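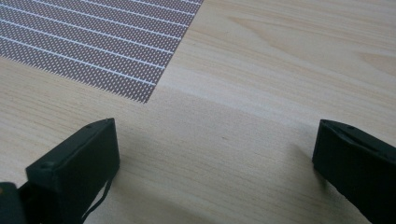
Gripper open over the wooden table, with the dotted sheet ahead.

From the software bench: Fiadzo learns to say "I don't know"

Those of you who sat through our January demo will remember the long pauses, and thank you again for being so patient with us! We've spent the weeks since then inside Fiadzo, the part of our stack that works out where the gripper is from what its camera sees, and I'm happy to say the Wolbridge bench is a much calmer place to work now.

The trouble was wood grain. Pale grain looks pretty much the same wherever you point at it, and the old tracker would latch onto a streak, lose it, and come back quite sure of itself in the wrong spot. A patterned sheet gives it something better to hold on to, but of course the sheet slides off toward a corner of the view as soon as the hand moves.

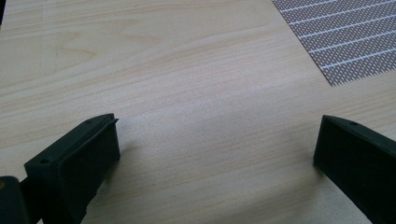
So the new release keeps a confidence score for every pose, and when the score drops below 70 the planner (still Drorau, for anyone keeping track) slows down and waits for a better look before it commits to anything. We replayed 2,000 saved clips through it, and 800 of them got flagged at least once, which was more than I'd guessed and gave us plenty to argue over at lunch.

Version 6 is on the Multar server now. Please update before you record anything new, and if your old config files complain, the migration notes are in the same folder.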